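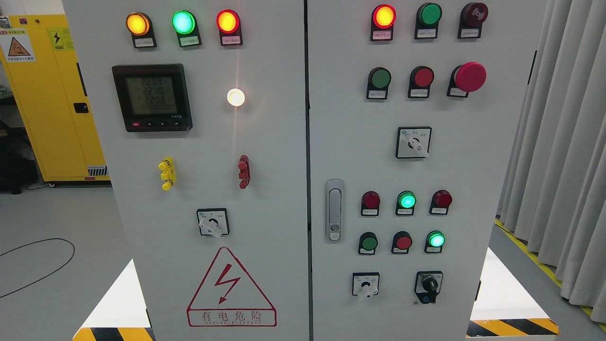
How to Record Electrical Meter Readings for the Monthly Energy Log

Tranodau Facilities Office
Applies to: all building coordinators

Purpose

Each building coordinator is required to submit one set of meter readings per month. The readings are used to divide the site's electricity bill among departments and to find equipment that has been left running outside working hours. This page explains how to take the readings, enter them in the log, and correct a mistake after the log has been sent.

Before You Begin

You will need the building log sheet, a pen, and a key to the electrical room. Keys are held at the front desk of the Ullo Building and must be signed for. Coordinators may read displays on the outside of closed cabinets only. Opening a cabinet door is reserved for licensed electrical staff.

Taking the Reading

1. Find the meter number on the log sheet and match it to the number posted at the meter. The Amin Building has 3 meters; all other buildings have 2 or fewer.

2. Wait for the energy total to appear. Many digital meters show several values in turn, including voltage, current, and power. The value required for the log is total energy, marked kWh. Voltage readings are not entered.

3. Write down every digit to the left of the decimal point, including any zeros at the front. Do not round.

4. Write the time of the reading beside the figure, using the 24-hour clock.

5. Repeat for each meter on the sheet, then sign at the bottom.

If a display is blank or shows an error code, write "no reading" in the space and call the Facilities Office at extension 143. Do not press buttons on the meter in an attempt to clear the message. Some meters can be reset from the front panel, and a lost total cannot be recovered.

Entering the Log

Open the Tulleo energy workbook and select the tab for your building. Type the new reading in the first empty row. The workbook subtracts the previous month's figure and displays the amount used. Where the log sheet lists a multiplier for the meter, the workbook applies it -- please do not multiply the figure yourself.

Compare the result with the same month of the previous year. A large difference should be explained in the Notes column (for example, "second floor closed for painting"). December readings are often low on account of the holiday closing and need no note.

Readings are due by the 19th of each month. Paper sheets should be kept in the building file after the figures have been entered.

Correcting an Entry

An entry may be changed freely until the due date. After that date the tab is locked, and corrections must be sent in writing to Ilango Namboodiri with a copy of the signed sheet. Estimated readings are accepted only when access to the room was not possible, and must be marked with the letter E.

Questions about multipliers or missing meter numbers should be directed to Narayanan Ramasamy, Facilities Office.

Last revised: Aug 13, 2019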